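3.2 Demonstration collection

All demonstrations were given by remote control. The operator sat beside the table and moved a pair of hand-held leader arms, and the two follower arms copied the joint angles. We tried guiding the follower arms directly by hand in an early pilot, but the operator's hands and sleeves kept covering the plates in the overhead view, and the recordings were of little use for training.

Two operators, Magdolna Mészáros and Magdolna Kozma, recorded the full Tikelska set over 6 sessions. Each had 90 minutes of practice before any recording was kept. Neither was told how to grasp a plate. They were asked only to move at a steady pace and to avoid dragging a plate across the table where a lift was possible.

The task is to move plates from a coloured serving tray to a black tray beside it. Plates differ in rim colour, and the starting layout was changed by hand before each episode. In the harder layouts, plates overhang the tray or touch one another (Figure 4), so the operator has to choose which plate to free first and which arm to use.
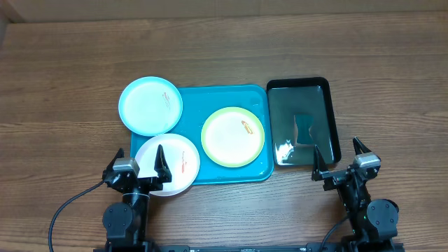

Figure 4. A harder layout in the tray-to-tray task. Two plates overhang the left side of the turquoise tray and touch each other; the green-rimmed plate lies fully on it. The left gripper is over the white plate.

Plates are awkward objects for a two-fingered gripper. The rim is thin, and a jaw that comes down a little too far inside it presses on the face of the plate and tips it. Both operators settled on the same habit early on — one finger outside the rim, one above it, then a small tilt of the wrist before closing. An overhanging edge makes this easier, as there is room for the lower finger. Plates lying flat on the tray took longer and accounted for most of the discarded episodes.

The glossy floor of the black tray was a second source of trouble. Reflections from the room change with the time of day, and policies trained only on morning sessions placed plates poorly in the afternoon. We therefore spread recording across the day and left the room lights as they were.

Episodes were discarded if a plate was dropped, if an arm reached a joint limit, or if the operator paused for a long time. We kept 32 episodes for each layout. The remaining recordings were trimmed at both ends to remove idle motion, but were not otherwise edited — hesitations and second attempts at a grasp were left in, as they show the policy how to recover.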